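The case for an ordinary hallway

Published 2021-08-26
Comment by Afiq Sumampouw, Timari Housing Forum

Housing policy is generous with its attention to kitchens and bathrooms. The hallway, by contrast, receives a line or two in most design guides and is then left to the contractor. The Forum considers this a mistake. A resident passes through the hall many times a day, often with full hands, and a poorly placed switch or an awkward door is met on every one of those journeys.

Our review of the Willitz estate covered 272 homes. Residents were asked which fitting they would move if they could. The light switch in the hall was named in 50 replies, ahead of every socket, radiator and cupboard.

The corner where doors meet a wall deserves particular care. Panelled doors, a round knob and a rocker switch are all familiar, and familiarity has hidden the question of how well they work together.
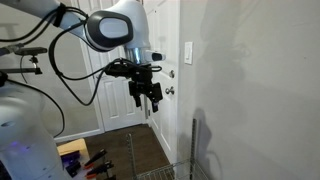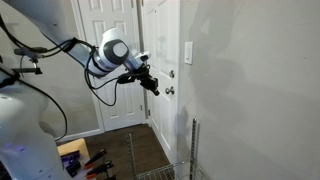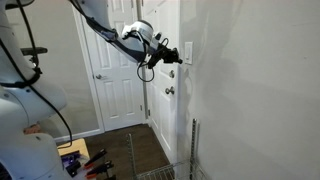
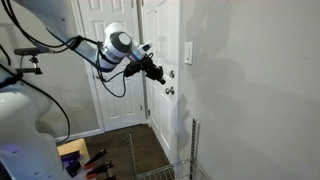 White panelled doors at the corner of the hall.

Switches and handles

It is the Forum's view that a hall switch should be found by hand, in the dark, by a person who has just opened the door. A plate close to the door edge and near the height of the knob meets that test. One placed behind the swing of the door does not, however tidy it may look on the drawing.

We are less content with the round knob. It asks for a firm grip and a turn of the wrist, and many older residents find this tiring. A lever costs little more and should be the standard fitting in any home let by a public landlord. Deadbolts should likewise be chosen with weaker hands in mind.

Colour is a smaller matter, but white plates on pale walls are hard to pick out in poor light. A plate with a darker surround would help residents with limited sight.

The Forum will put these points to the Willitz managers in November and asks that they be included in the next repairs programme.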